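Review: the Leruron bimanual imitation kit, release 3

Malldale Bench Notes, Feb 7, 2018

Leruron sells a method in a box. You get the training code, a recipe for collecting demonstrations, and a binder that uses the word "effortless" on its first page. The arms you supply yourself.

The idea is sound enough. A person steers two arms through a chore, the recorder keeps the joint angles and the camera views, and a network learns to predict the next short run of motion from what it sees. Release 3 adds what the Handthorpe paper called staggered chunks: each arm plans on its own clock, and a small shared layer keeps them from arguing. In the old release one arm would wait politely for the other, and the other would wait politely back. I once ate a sandwich during this.

We fed it 497 demonstrations of sorting cups and cloths between bins, which took most of September and all of my goodwill. Training went through without a crash. The installer did not, and the calibration script still wants its file paths typed in lowercase, a fact the binder keeps to itself.

On rigid things the new release is very good. Cups came out at 94 percent over our test runs, and the arms now work at the same time, as you'd hope for the price of two. Cloth is another matter. The network has firm opinions about where a fold is, and the fold often disagrees. Success there fell to 22 percent once we used colors it hadn't trained on -- purple was a low point.

Nested cups deserve their own mention. The method treats a stack as one object until something goes wrong, then as two objects, then as a reason to hover. 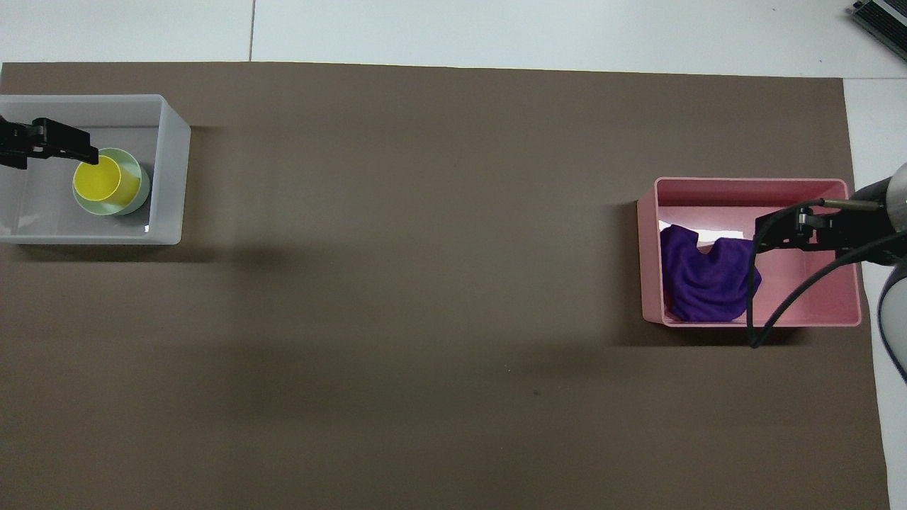
Wiebke Harms writes that our cloth numbers look harsh to her, and that adding a wrist view and halving the chunk length got her a good deal further on towels. She agrees about the installer.

I've since tried the shorter chunks. Motion gets jerkier, cloth gets better, and training takes an extra night. If you sort cups, buy it. If you fold laundry, the older Mäkelä baseline is free and fails in less time.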